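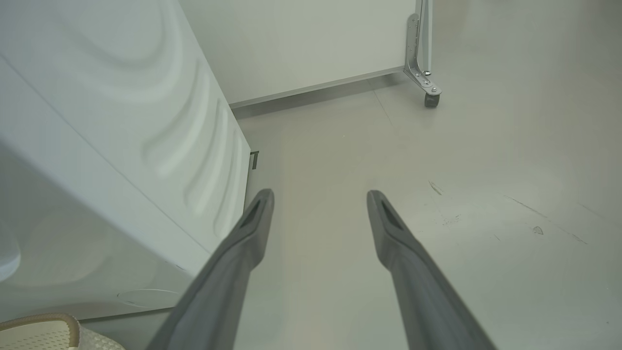
4. When people took their iron, and what they took it with

I'll start with the diaries, which were the part of this study I worried about most. We enrolled 478 adults in Pamham and Brilten, all of them told by their own doctor to take an iron supplement, and we asked each one to fill in a paper diary for four weeks. They wrote down the time of the tablet, whatever they ate or drank within an hour of it, and how their stomach felt afterward. 404 people sent back enough pages to use. I had expected a lot fewer (my last diary study went badly, and I still have the box of blank ones).

Coffee and tea were the big story. Most people had been told at some point to keep them away from iron, and plenty of them could repeat the advice back to me word for word on the phone. Then you open the diary and there it is, morning after morning: tablet, coffee, toast. One man in Brilten wrote "coffee (small)" every single day, as if the small one didn't count. I like him a lot.

What surprised me was how little this had to do with knowing better. People kept the bottle where they made breakfast, so they took it at breakfast. The ones who kept it by the bed or in a work bag had far less coffee in the same hour, even when they couldn't tell us why coffee mattered. We didn't assign anyone a place to keep the bottle, so I can't say the place caused the habit. Maybe people who are careful about coffee are also careful about bottles.

We coded 1,403 diary entries that mentioned a drink by name. Marichka Kushnir and Pylyp Romaniuk each read all of them without seeing the other's codes, and then the 2 of them sat down and argued about the leftovers. The hardest group was "milk with something in it," which could be cocoa, weak coffee or a breakfast shake. We put these under "mixed milk drinks" and left them out of the coffee and tea results. Putting them back in didn't change the pattern.

Figure 1. Front-loading washing machine seen from low down: perforated steel drum, lifter and gray door gasket.
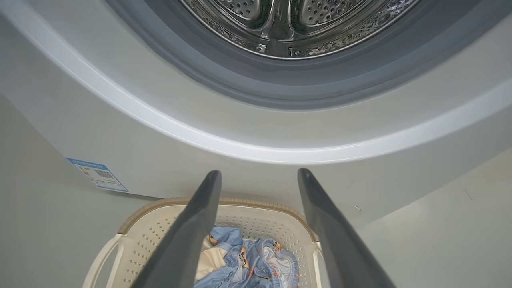
Ostap Chornovol, with Marichka Kushnir, Pylyp Romaniuk and Taner Yazıcı
July 8, 2022

4.1 Stomach trouble and skipped days

Everybody who works with iron tablets knows the complaints — nausea, cramps, constipation — and we heard all of them. I wanted to know whether a bad day led to a skipped tablet the next day, or whether people pushed on. Mostly they pushed on for a while and then stopped for several days in a row. Single skipped days tended to come with notes like "forgot" or "at my sister's." The longer gaps came with notes about feeling sick.

Food helped some people and they said so in capital letters. Taking iron with a meal can cut down how much of it the body takes in, and many in our group had been warned off doing it. But a tablet taken with a sandwich still beats one that stays in the bottle, and I wish we had asked people what their doctor said about that trade. It wasn't on the form. Taner wanted it on the form back in January and I talked him out of it, so that one is my fault.

We didn't take blood samples. Nothing in this section tells you whether anybody's iron level went up or down, and please don't read the coffee results that way. The Avcı diary form also has no space for tablet strength. People were on different doses, and a few switched halfway through and mentioned it in the margin. Where we could read the note, we split that person's diary at the switch.

Section 5 goes into the phone interviews, including the orange juice question, which got much longer answers than we had planned for.

Related items
Paper diaries or phone reminders? Notes from the Triden pilot
Vitamin C with iron: what our callers believed
Khrystyna-Mariia Kushnir on writing dose labels people can read

Shares: 31 | Comments: 6

Contact the authors | © 2022 Triden Nutrition Papers | Back to top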